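**MEDIA RELEASE**

**Runine publishes practice guide for robot grippers working on household surfaces**

NARNHAM, February 21, 2024 – Runine has released a good practice guide covering the operation of two-finger robot grippers on benchtops, tables and shelves in furnished rooms. The guide is a free download and applies to research arms, service robots and teleoperated units fitted with a wrist camera.

Existing machinery standards deal mainly with guarding, stopping functions and contact with people. They say little about what a gripper may do to a finished surface, or to the fragile and irregular articles that householders keep on it. The Runine guide sets out working limits for that gap. It is voluntary, and does not replace a risk assessment or any obligation under workplace safety law.

The document is arranged in six parts: scope and definitions, surface classification, approach and clearance, contact force, wrist camera requirements, and records. An annex contains a pre-run checklist and a blank incident form.

**Approach and clearance**

Part 3 defines a standoff height of 100 mm, measured from the fingertips to the highest point of the supporting surface. Above this height the arm may travel at its programmed speed. Below it, speed is limited to 200 mm per second, and lateral movement is permitted only where the operator or the vision system has confirmed a clear path for both fingers. The path is to be assessed at the full open width of the gripper. Assessment at the tool centre point alone is listed as non-conforming practice.

Articles standing close together are to be treated as one group until one of them has been selected for handling. Wire forms, stems and other thin metalwork receive separate treatment, as their outline changes sharply with viewing angle and depth sensors frequently return incomplete data for them. Where thin metalwork overlaps another article in the camera view, the guide requires a second view from a different angle before the fingers are lowered.
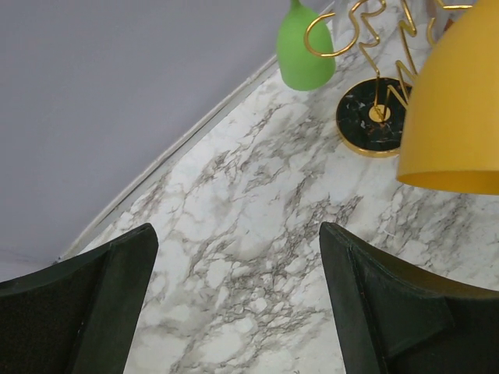
Trullbridge, which commented on the consultation draft, argued that the second-view rule would slow routine work and should apply only to articles classed as fragile. The firm also asked that a stored map of the room be accepted in place of a second view. Runine adopted neither proposal, but has allowed the second view to be taken during the approach, provided it is complete before the arm passes below the standoff height.

**Surface classification**

Surfaces are assigned to one of three classes according to how readily they mark. Class A covers surfaces on which incidental fingertip contact is acceptable. Class B permits contact only with compliant or padded fingertips. Class C prohibits contact altogether and requires a force-limited stop. A surface whose finish can't be established is placed in Class C. Marble-patterned benchtops are used in the guidance notes to illustrate the point: stone, laminate and coated board can carry a similar pattern and should not be classified from camera images alone.

Raised edge strips and changes of level are to be recorded as boundaries. No article may be released with its base across a boundary, and placement routines must use the measured footprint of the base, whatever the colour or shape of the upper part.

**Wrist camera requirements**

Both fingertips must remain in the camera view throughout any movement below the standoff height. Where one article conceals part of another, the concealed portion is to be treated as occupied space. Lenses are to be inspected at the start of each session and after any unplanned contact. Fingertip wear is to be checked at the same intervals, with replacement limits set by the gripper manufacturer.

**Records**

Operators claiming conformity must keep the surface class, the gripper width setting, the force limit and any unplanned contact for every session. Records made by Nikolaidis-format loggers are accepted without conversion. Plain text and spreadsheet records are also acceptable if the field names in the annex are used.

**Availability and review**

The guide and annex can be downloaded from the Runine website or requested in print from the Narnham office. Comments on the first edition will be accepted until November. Submissions should cite the clause number and include proposed replacement wording. Comments on mobile bases and on grippers with more than two fingers are outside the scope of this edition and will be held for later work.

**Media and technical enquiries:** Standards Desk, Runine, Narnham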